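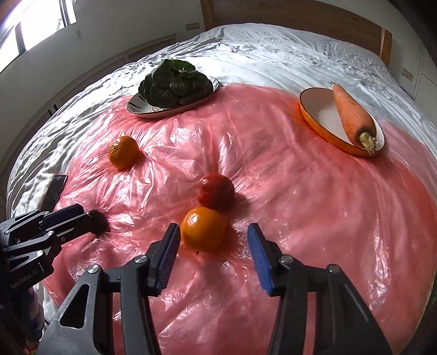 13 August 2019

I started at the Hukdale packing house in June, on the sorting tables. I was told when I was hired that part of the work was going to be automated, so I can't say I was surprised when it was. What I want to write down is how the job has changed since then, because people keep asking me and I keep giving them a different answer.

Hukdale packs mixed boxes. A box might have two oranges, some plums, a carrot and whatever greens came in that morning. The building in Winditz went up in 1965 and was laid out for one crop at a time, so mixed boxes have always been done by hand in the side hall. There are 17 of us on that work over two shifts. A full shift is roughly 100 boxes each on a good day and fewer when the greens are sandy.

The machine is called Fusau. It has the first two stations on the line now, which means it takes single fruit from a sheet or a crate and puts it into trays. People still do everything after that, and people do all the checking. When Fusau drops something or stops, a light comes on and whoever is nearest walks over.

The part I didn't expect is the gripper work. Four of us were asked if we wanted to do it and I said yes. You hold a gripper in your hand, you pick things up with it and put them down again, and the recordings go to the people who work on Fusau. Then you mix the things up and start over. You get a sheet with the order on it, but mostly you learn it by heart in the first hour.

My hands know how to pick up a plum. They don't know how to do it with two fingers that can't feel anything. For the first few days I squeezed too hard or came in from too high. Oranges are easy once you stop chasing them. A carrot wants to be taken in the middle or it swings. Bok choy is the worst of the lot, because the leaves give and you think you have it when you only have a leaf. I had to slow down a lot, and slow is not something we are used to being praised for.

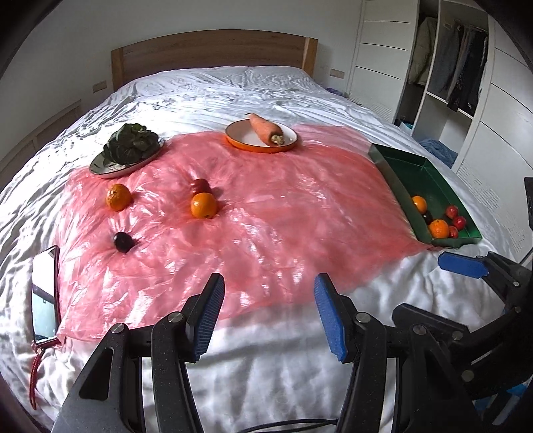 Fruit and vegetables on the pink sheet, green tray to the right.

Plastic sheeting makes it harder, by the way. It wrinkles and the fruit settles in the wrinkles, and the shine makes it hard to judge by eye how far down you are. I've learned to look at the side of the fruit and ignore what's under it.

Pay is the same for gripper hours as for table hours. We asked about that early on and were told it would be looked at. My view is that it should be a bit more, since what we hand over is the thing we were hired for. Others on the shift think it should be the same because you spend part of it sitting down. We have had that argument at lunch more than once.

As for jobs, here is what I know. No one in the side hall has been let go. Two people left over the summer and their places have not been filled. The late shift is shorter by an hour, and for some people that hour was the one that paid for the gas to get there. Goh, the other packer in town, has gone further and closed its night sorting completely – a few of their people have applied to us, and there was nothing to offer them.

On the good side, my wrists are better. Stations one and two were the ones that wore people out, the same short reach all day, and I don't miss them. I also know more about the line than I did. When Fusau stops I can usually tell what it got wrong before I get there, because I have got it wrong the same way with the gripper. Twice now I've been asked to write down what I saw and send it upstairs, and one of those notes led to a change in how the trays are set out. The trays sit lower now.

What bothers some of the older packers is the talk. At the tables you stood across from someone and talked for eight hours. Now there is a machine at the head of the line and the rest of us are spread out farther. Gripper work is quieter still. I have started bringing a radio, and so far it hasn't been a problem.

Next week we start on tomatoes and loose grapes. I have a feeling about the grapes.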